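Lecture 7: Where is the gripper? Marker tracking and time sync

Notes for the Thursday group. Read them before lab if you can! 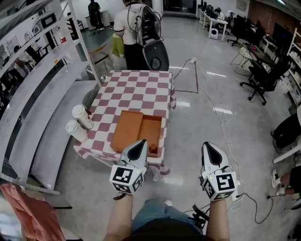
Fig. 1. Hand-held grippers with a marker cube on each, at the table with the open box.

Last time we talked about policies as if the hand pose just showed up, clean and on time. It doesn't, and today is all about the code that makes it so (my favorite part of the course, sorry in advance).

Start with the cubes. Each face has its own black-and-white code, so once the detector finds a face it knows which one it is, and the corners give you a pose. One face is enough in theory. In practice, a single small square seen nearly head-on can flip – two poses explain the same four corners almost equally well, and the solver hops between them. I lost most of October to this. If you can see 2 faces, solve for all eight corners together and the flipping mostly goes away.

Next, cube to fingertip. That's a fixed transform, one per gripper, and please don't mix up left and right. In Sekum (our tracking package) they live in the same config file, and swapping them gives you paths that look fine until you plot them against the table.

Then time. The camera and the finger-width signal run on separate clocks. We resample everything onto the camera's timestamps: straight-line interpolation for position and width, slerp for rotation. Don't average quaternions by hand. If a cube is lost for more than 7 frames, Stulano cuts the episode there and doesn't guess. Shorter gaps get filled.

For the lab you'll use the Sirkside set, 31 episodes. Run the Krajčí filter with its default settings first, then turn it off and look at the raw track. Episode 12 is a good one to stare at.

To hand in:
– a plot of both fingertip paths, raw and filtered
– your flip count for frames 1 to 945 of episode 12
– a few lines on what you'd change in the gap rule

Bring questions about slerp on Thursday, I'll do one by hand on the board before we move on to planning.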